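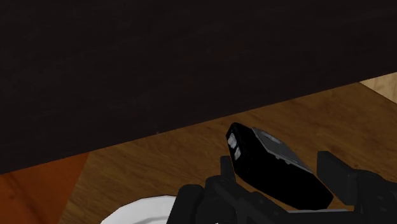

읽는 시간 2분

맨데기(Mandagi)는 시뮬레이션 속 로봇 팔에게 식탁 위 물건을 집고 옮기게 하는 제어·계획 소프트웨어 묶음이에요. 원래는 밀트컴(Miltcombe)이라는 경로 계획기의 부속 스크립트였는데, 덩치가 커지면서 따로 떨어져 나왔죠. 제가 이 항목을 맡은 건 순전히 설정 파일을 제일 많이 망가뜨려 본 사람이라서예요 ㅎㅎ

구조는 크게 인식, 계획, 제어로 나뉩니다. 인식 쪽은 헬라리(Hellari)라는 모듈이 맡는데, 손목 시점 영상과 바깥 시점 영상을 같이 받아서 물체의 자세를 추정해요. 손목 시점은 가까운 만큼 정보가 많지만, 리모컨처럼 생긴 검은 물체를 검은 손가락으로 잡으면 경계가 잘 안 갈려요. 저도 이 문제로 2월을 거의 통째로 보냈습니다! 지금은 관절 각도로 손가락 위치를 먼저 계산해 영상에서 가려 놓고, 남은 화소만 가지고 자세를 맞춥니다.

계획 단계에서는 파지 후보를 76개 뽑은 다음 충돌 검사를 돌려요. 통과한 후보는 손목 회전량이 적은 순서로 정렬되고요. 접시가 늘 골칫거리인데(테두리가 얇아서 손가락 여는 폭을 조금만 잘못 줘도 밀려나요), 그래서 접시 전용 접근 방향이 따로 들어 있습니다.
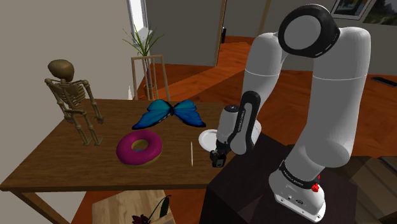 장면 파일은 스털브리지(Stullbridge) 형식을 씁니다. 도넛, 나비 모형, 해골 인형 같은 걸 식탁에 올려 두고 배치를 바꿔 가며 돌릴 수 있는데, 모양이 제각각이라 충돌 검사기를 괴롭히기에 딱 좋아요. 특히 나비 날개! 볼록 껍질로 단순화하면 날개 사이 빈 공간까지 꽉 찬 걸로 잡혀서, 멀쩡한 경로가 죄다 탈락하거든요. 그래서 얇은 물체는 여러 조각으로 쪼개 등록하는 걸 권합니다. 현재 저장소에 있는 장면 파일은 약 569개예요.

제어기는 관절 임피던스 방식이 기본값이고, 계획기가 넘긴 경로를 받아 20밀리초마다 목표값을 갱신합니다. 물체를 쥔 뒤에는 속도 상한이 자동으로 내려가요. 이걸 끄는 옵션도 있긴 한데 저는 켜 두는 편이에요. 경로 탐색이 10번 연속 실패하면 팔은 대기 자세로 돌아가고, 실패 원인은 로그에 남습니다. 로그를 볼 때는 맨 마지막 줄보다 첫 번째 충돌 쌍부터 찾아보세요.

마지막 수정: 2022년 3월 7일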